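Notebook > Textiles > Wash trials

July 2023

Second round of shrinkage checks on the brushed charcoal cloth from Famis. Cut 15 squares, each 200 mm on the side, marked with thread instead of pen after the ink bled last time. Machine set to the warm cycle, Clumomer detergent at the label dose, line dried indoors, then left flat overnight before measuring.

Warp shrinkage came in at 6 mm on the worst square. Weft barely moved. The two squares cut nearest the selvage skewed and I have left them out of the average. 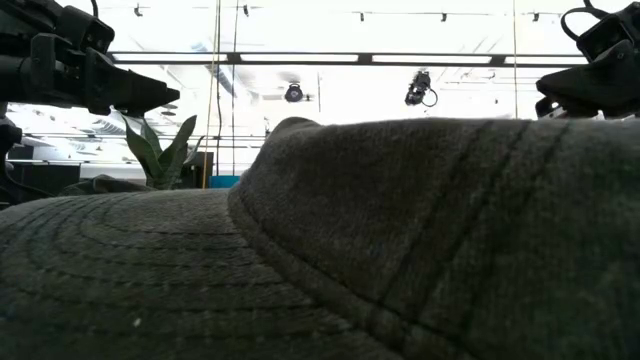
Pilling is the larger problem. After three cycles the face side has short fuzz all over, worse along folds. The Wimulico lining cloth shows none of it under the same treatment, so I doubt the drum is at fault. Will repeat with squares turned face in.

Hand feel a little stiffer than the control. Could be residue; add a second rinse.

To do: reorder thread, check the scale against the 200 g weight, ask Mfaume for the finishing sheet on lot 23. Next round in August.

Filed under: Cloth tests, Shrinkage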